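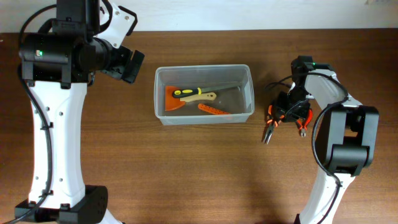

Harish reckons the Gustville dairy tokens are all one issue and the colour difference is just tarnish. Harish has reckoned this since January and I'm tired of hearing it over the kettle, so I've gone through the lot properly.

Last updated: 22 Jun 2018

Notebook, tokens, continued

Lot is 101 pieces, ex the Sisodia estate, catalogued by the auction house as "misc. brass". Misc. is doing a lot of work there. Sorted by the lettering on the reverse first, then weighed. There are 2 dies, no question. On the first the G has a proper serif and the cow faces left like a cow with somewhere to be. On the second the serif is missing and the cow's back leg merges with the rim. The second lot also weighs a shade less, though our scale drifts if you look at it sideways, so don't quote me yet.

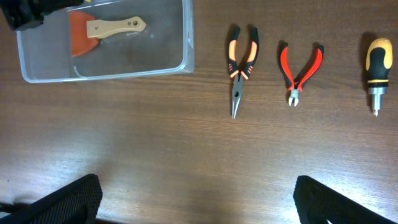 Scraper with the beige handle, in the clear tub.

Tried Fislow on three of the ugly ones. Left overnight, rinsed, patted down with blotting paper. It lifted the green and left the patina alone on two. The third came up pink, a colour I don't want to see on brass again. Fislow is off the shelf for anything with pitting.

Umesh's reference book gives a mintage of 3,508 for the first die and doesn't mention the second. Either it's scarce or the author got bored at the dairy chapter. Gikix listing last month had a no-serif piece at $900, unsold, relisted, unsold again. A price is a price when somebody pays it.

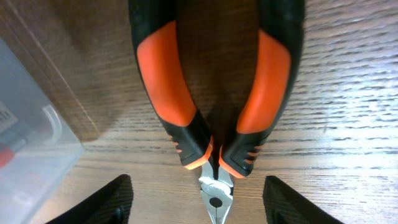 Still to do: flips for the no-serif pieces (the non-PVC ones – Giang, please bin the old box), rubbings of both reverses, and a reweigh on a scale that believes in gravity.

Comments

Teodoro Ayala: Check the edge on the light ones. I had a no-serif with a plain edge and one reeded. Sorry to make it worse.

Harish: Still tarnish.

Naveen Maurya: Would you swap a left-facing cow for two bakery tokens? One is bent.

Contact the bench | Back to top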